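Item 487

Prurnport depot, garment claims
Opened Jul 6, 2018

The bag came in on the morning cart with a Rolport tag wired to the neck. Rolport tags carry a route number, a weight and a box for remarks. The route number had been rained on. The weight was given. In the remarks box someone had written "as discussed," and I had discussed nothing with anyone.

I cut the wire and opened the bag on the form, which is the procedure. You write "opened" before you open it. Inside were an orange shirt and a magenta cloth, and under these a sheet of lined paper folded in quarters. The shirt was given number 487. The cloth would ordinarily have been 488, but the numbers from 488 up had been issued to the blankets from the flooded hotel, so it was given 643, the next number free. This matters later.

The sheet of paper said:

Please do not wash. Please say what the marks are. I will pay the fee for both.

There was no signature. The fee for both is 20, at 10 an item, and it had been paid in advance at the Rolport counter, in coins, according to the slip.

I have worked in garment claims at Hamdy for a long time. Most of what we get is airline damage, dry cleaner damage, and damage that is said to be one of these two. People write four pages about a zipper. They enclose photographs of the garment at a wedding. I had never had a claim that made no claim, and there is no code for it. I entered it under "other, textile" and went on to the surface examination.

The marks on 487 were in two places. The first was a small cluster of blackish-brown specks and smudges, set close together, a little left of center as the shirt was laid out. The second was lower down and fainter, brownish, near a light diagonal crease. I wrote this in the box. The box holds two lines and I used both. Under "pattern" I wrote "none." Under "color" I wrote "orange," then went back and wrote "bright."

The magenta cloth stayed folded. The paper had asked about marks, and I had decided to take the items in order.

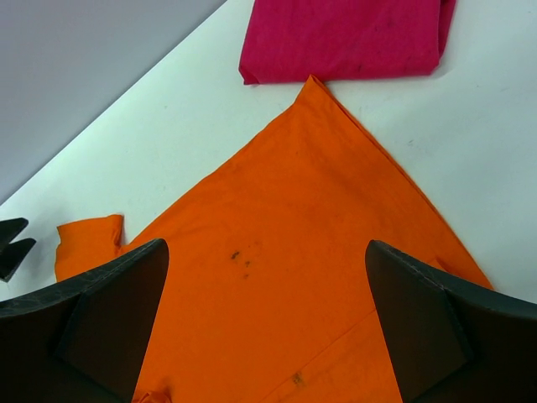 Tests

There are four tests we are allowed to do without written permission from the owner. They are the lamp, the loupe, the dry brush and the nose. Anything with water in it needs a signature.

The lamp gave nothing. Some oils show under the lamp and so do most detergents. The shirt had been rinsed many times in something that left no residue, or washed in plain water, or the bulb needed changing. I noted all three.

The loupe gave edges. A drop that falls on dry cloth has one kind of edge and a drop that falls on damp cloth has another, and a mark that has been rubbed has no edge on the side it was rubbed toward. The specks in the cluster had edges nearly all the way around. The smudges had been touched. I could say that a finger or a corner of cloth had been put to them once, early, and then whoever it was had stopped. People do not usually stop. The average owner makes a mark four times larger before sending it to us, and then sends it to us for being large.

The dry brush took nothing off.

The nose gave closet.

I wrote "organic, dark, old, not oil" and sat for a while with the pen over the next line. The form asks for "probable source" and gives a list: food, drink, grease, ink, rust, soil, bodily, plant, unknown. Walnut husk will make specks of that color. So will coffee that has sat in the pot, and so will a number of things you would not want to put in a letter to someone who had paid in coins. The manual says that where two sources are equally likely you are to check "unknown." It does not say what to do when five are.

The fainter mark was easier. It had a tide line. Something thin and brown had run there and dried in a fold, and the fold was the diagonal crease, and the crease had been there first. The shirt had been lying down folded when it happened. Nobody had been wearing it. I was pleased with this and wrote it on a separate sheet, since it did not fit in the box.

At lunch I looked up the route. With the last two digits rained off, the tag could have come from any of the stops along the north shore. I know that road. There are walnut trees on part of it, outside the old cannery houses, and in fall the sidewalk under them goes black and stays black until December. I wrote none of this down. It would have been what the manual calls outside information, and the manual gives it a paragraph of its own.

Then the second-shift clerk came in with a question about the blankets and saw the bag and the bottle of Grevo on my shelf. Grevo is the general-purpose spotter. It takes out tannin in a few minutes and leaves the dye alone. The clerk said that orange would come up fine with Grevo and I could have it in the outgoing bin by three. I said there was a note. The clerk read the note on both sides, including the side with nothing on it, and put it back along the same folds.

"What do they want to know for?" the clerk asked.

I said there was no box for that either.

After the clerk left I moved the shirt. It had to be moved for the second examination, which is done with the garment relaxed, and a relaxed garment is one you have let drop. It is the only part of the procedure that cannot be done neatly. You lift it and let it come down, and you look at where it creases of its own accord, because cloth that has been kept folded one way for years will try to go back.

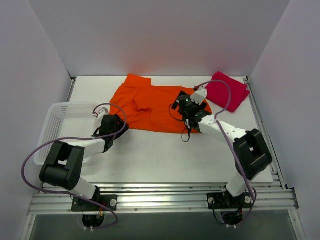
643, MAGENTA, FOLDED

The second item took longer to begin than to finish.

I should explain the numbering. When two items come in one bag they are supposed to travel on consecutive numbers, so that the shelf system keeps them side by side. 487 goes on the fourth rack by the door. 643 goes in the annex, on the far side of the yard. If I closed both forms that evening, the shirt and the cloth would spend the night in separate buildings, and if either form went astray they would be returned on separate days, by separate carts, to an address we did not fully have.

There is a form for joining items. It needs a reason. I wrote "received together." It came back within the hour with a query: was there a relationship between the items? The acceptable relationships are set, pair, suit, and lining.

I opened the magenta cloth out with the flat of my hand and went over it with the lamp and then the loupe. I found a few small dark flecks. I found no tide line. I turned it and did the reverse. It had been kept as carefully as anything I have had on the table, and folded on the same lines so often that the lines had gone pale.

Then I put it back in its folds and laid it against the shirt, one fold to the other, at the crease. They were the same width. I measured this, and then measured it again from the other end. Someone had kept the two in one stack, or one drawer, the cloth folded to fit the shirt or the shirt to fit the cloth, and whatever ran down and dried in the orange had stopped before it reached the magenta.

On the joining form, under relationship, I wrote "set."

Report

487. Two areas of marking. Upper: specks and smudges, dark, organic, fell as drops, touched once. Source unknown. Lower: faint, brown, ran into an existing fold while the garment was stored. Later than the upper. Source unknown. Not washed.

643. A few small dark flecks. Not washed. Stored with 487.

I read it over. It was correct and it fit. Under "additional remarks," which we are told to leave blank, I wrote that a stain of the upper kind could come from walnut husk, and that there were walnuts on the north shore road. I initialed it so that it could be charged to me.

The bag was sealed at ten to six. I wrote "sealed" first. The Rolport driver wanted to know what to put in the remarks box, and I told him to put "as discussed."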